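Utum Embedded Forum > Bootloaders and Flash > Two-bank update hangs after swap

morsy_dan
Joined: December
Posted Aug 12, 2020

I have a Morsy M2 board with dual bank flash. The updater writes the new firmware to bank B, checks the CRC, sets the swap bit and resets. On 11 boards it works every time. On 2 boards it hangs after the reset and I have to attach the debug probe to get them back.

Same code, same linker script, same bootloader build. The CRC passes on all of them before the swap. Supply is a bench unit at 3.3 V.
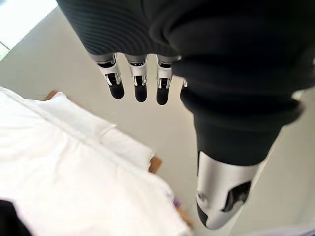
Does the watchdog keep running through the bank swap on this part?

It depends on the option byte. If the watchdog is set to hardware start, it runs from reset and your bootloader has to service it before it does anything slow. If it is set to software start, it stays off until your code turns it on.

morsy_dan
Thanks, I'll read the option bytes on a good board and a bad one and compare.

tklein
Don't stop at the watchdog bit. Dump the whole option area. I had a batch where the brownout level was different on a few parts because someone had used an old programming script on them. They ran fine until a reset happened during a current spike.

idar_user
I don't think it's option bytes. A hang that needs a probe to clear sounds like the vector table. After the swap, is VTOR pointing to the start of the active bank, or did you hard code the bank B address?

morsy_dan
It's set from a linker symbol, so it should be the same address either way.

idar_user
"Should be" is where I would look. Read it in the debugger after the hang, without resetting the chip. Attach to the running target. The Idar probe software has a checkbox for that under connection settings and it is off by default.

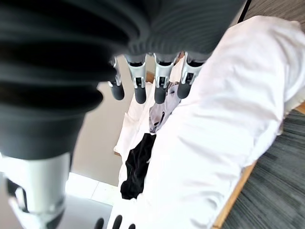
Also look at the program counter while you are in there. If it is sitting in the default handler, read the fault status register before you touch anything else and post the value.

tklein
If VTOR was wrong, all of the boards would fail. He said 11 work. Same binary.

idar_user
Not if the failing boards have an older bootloader in the protected sector. Has anybody read that back and compared it?

Abdelkrim Farouk
Moderator
Please compare these in order, good board against bad board, and post what you find:

1. Full option byte dump, including the write protection bits.

2. Bootloader sector read back and compared byte for byte with the build output. Do not rely on the version string.

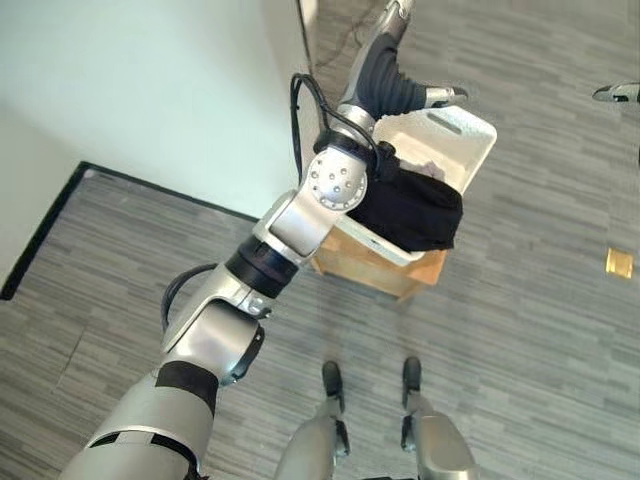

3. VTOR, program counter and fault status, read by attaching without a reset.

4. Reset cause register, copied to RAM at the top of the bootloader before it gets cleared.

morsy_dan
Did 1 and 2. Option bytes are identical. The bootloader sector is not. Both bad boards differ from the build output by 28 bytes, starting at offset 76. The version string matches.

idar_user
So it is an old bootloader.

tklein
Or a bad write. I still want to see the reset cause. What programmed those two?

morsy_dan
A Trument gang programmer, and the rest I did by hand with the probe. I'll reflash one of the bad boards, leave the other alone, and run the update on both tonight.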